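Renaming the Town Square: Who Gets Asked?
Project report, Local Government and Public Life
Samira Smadi and Facundo Garrido
Submitted Mon 3 June

1. What we set out to study

The town council of Plarbridge voted this spring to change the name of Market Square to Sayegh Square, after a former mayor. The council said the change had "wide public support." We wanted to know what that claim rested on. Our first draft took it at face value, and our instructor sent it back with one question in the margin: how would they know?

We read the council minutes, the public notice, and the letters that were sent in during the comment period. We also talked to shop owners on the square and to one council member, who asked us to leave the name out.

2. How the decision was made

The proposal came up at a regular meeting under "other business." It was not on the printed agenda. A first vote passed the same evening, and the comment period opened the next day. Notices went up at the library and on the town website. Residents of Mirnum, the district that was joined to Plarbridge some years ago, got no notice at their branch office, although they vote in the same elections and pay for the same signs.

The council says 4000 households were "reached" by the notice. We asked what reached meant. The answer was that 4000 is the number of households on the mailing list for the town newsletter. The newsletter for that month carried the notice on its back page, under the leaf pickup schedule. We do not think putting something in a mailbox is the same as asking a question, and nothing in the minutes shows that anyone on the council raised this.

The number of letters received was 100. Most were in favor. Many of those used the same two paragraphs, word for word, which suggests a form letter, but we could not find out who wrote it. The letters against were shorter and mostly about cost.

3. What it costs

The council's figure is $2000 for new signs. It does not cover maps, the bus stop, or the business cards and letterhead of everyone with an address on the square. One shop owner told us she had just paid for a new awning with the old name on it. There is no fund for that, and she was told to "plan for the change," which takes effect in July.

We tried to work out a fuller figure and gave up. The two sign shops we called would not quote a price without an order, and a guess from us would be no better than the council's.

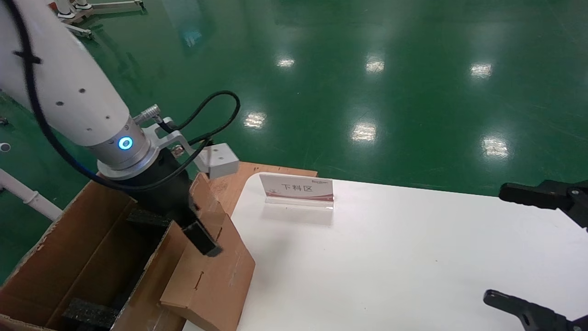 4. Does a new name change anything?

Supporters say the name honors a person who did a lot for the town. That may be true. The former mayor's record was not really discussed at either meeting, though, and the one document cited in the proposal is a tribute booklet printed by the Stisico Society, which the mayor helped found. We would have liked to see a second source.

Facundo thinks names matter and that people get used to a new one within a few years. Samira thinks most people will go on saying Market Square and the signs will just be wrong. We did not settle this and have left both views in.

5. Limits of our work

We spoke to shop owners during business hours, so we mostly heard from people who had time to talk, and people with complaints tend to have more of it. We did not survey residents. Our one council source voted against the change. Readers should keep that in mind when we quote the minutes next to what that person told us.

6. What we would ask for

The council should put name changes on the printed agenda before the first vote. It should post notices in Mirnum as well. If it wants to claim wide support, it should say how many people answered and how many of the letters were copies. We sent these three points to the town clerk and got a reply saying they had been received.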